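Goninora Cuticle Oil Pen, 2 ml

Home / Hand and nail care / Oils and treatments

Product code: GN-63
In stock at the Guthrie shop and for delivery

The Goninora cuticle oil pen is a small twist pen with a soft brush at the end. You turn the bottom part, the oil comes up into the brush, and you paint it along the skin at the base of the nail. It is the same oil which we have sold in the glass bottle before, but in the pen it does not spill in the handbag, and for this many customers have asked us.

The oil is a mix of sweet almond and jojoba with a little vitamin E. It has a light smell of apricot which goes away after some minutes. If you do not like any smell at all, please choose the Prillik pen, which has no perfume. The Prillik oil is a bit thicker and stays longer on the skin, so it is better for the night than for the office.

How to use it

Wash your hands and dry them well. Turn the end of the pen until you hear it click. The first time you will need 10 clicks or even more before the oil reaches the brush – please be patient, the pen is not broken. Later one or two clicks are enough for both hands. Paint a thin line around each nail, wait a moment, and then rub it in with the thumb. Do this in the evening, or after a bath when the skin is soft.
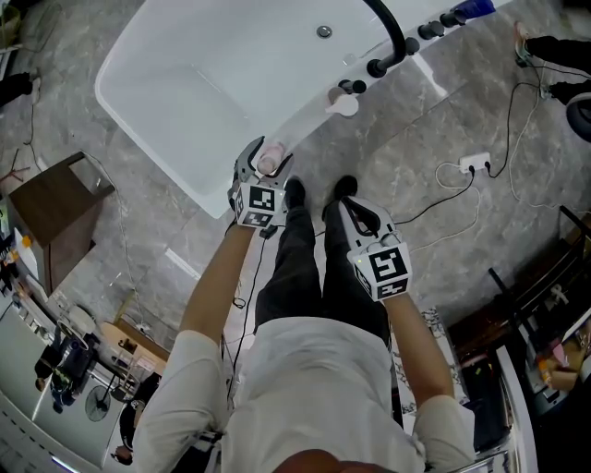
You can use the oil over nail polish, also over gel. It will not take away the shine. But you must not use it before you put on polish, or the colour will not hold and can come off in one piece on the next day. If you have used the oil and then want to paint your nails, clean them first with a polish remover without oil and wait until they are fully dry.

For very dry skin we advise two times a day in the first week. In November, when the heating is on everywhere, I do this myself and my fingers look much better before Christmas.

Details

Content: 2 ml
Brush: soft, synthetic hair
Ingredients: sweet almond oil, jojoba oil, vitamin E, perfume
After opening: use within 10 months
Colour of the pen: cream or dark green
Not suitable for people with a nut allergy

Delivery and returns

Orders from Pekenley and the villages near it are sent by normal post in a padded envelope. You can also collect your order in the shop, we will write to you when it is ready. A pen which has not been opened can be sent back within 19 days. Opened pens we can not take back for reasons of hygiene, but if the turning part does not work, write to us and you will get a new one.

Questions we often receive

Can I fill the pen again?
No, the bottom part is closed and it would break if you pull it out.

Is it good for toenails too?
Yes, but please keep a separate pen for the feet.

The oil has become cloudy, is it still good?
This happens when the pen lies in a cold place. Hold it in your warm hand for a few minutes and it will be clear again. If it smells old or bitter, throw it away.

Does it help against nails that split?
It makes the nail less dry, and so it can split less. It is not a medicine, and if you have pain or the skin is red, please ask your doctor or pharmacist.

Text by Sharon Langat, last changed on 28 June 2024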